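Can a robot clear the kitchen counter yet?

I get this question from relatives at every holiday meal, and my answer has been "sort of" for a few years running. In June I tried to come up with a better one.

I spent my evenings that month with a simulator, a desktop PC and a control program called Didia. I wanted to know if an arm could do the small, dull part of housework, the part where you pick up a cup and put it where it goes. I ran 2,282 attempts. Most of them ran overnight while I slept.

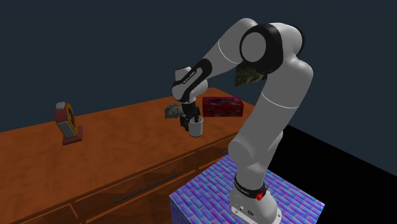
The gripper at the cup, with three other things on the cabinet top.

The cup gave me more trouble than I expected. With one finger inside the rim and one outside, the grasp has to be close to right or the cup tips. When I left everything in the same spot, Didia managed 375 good lifts in a row. When I moved the cup a couple of inches between tries, it failed over 200 times before I changed the settings.

Drawers are worse. I tried 12 different ways of having the arm pull one open and kept none of them. The arm can find a handle fine - it just doesn't know when to stop pulling.

A friend at a packing shop in Prullstead tells me their arm from Tasalberg does one job all day and does it well. I believe it. Someone set out that job for the arm, with the boxes arriving the same way each time. My kitchen doesn't work like that, and I doubt yours does.

So my answer is still no for the house and yes for some shop floors. I'm going to try plates next, then go back to the drawers.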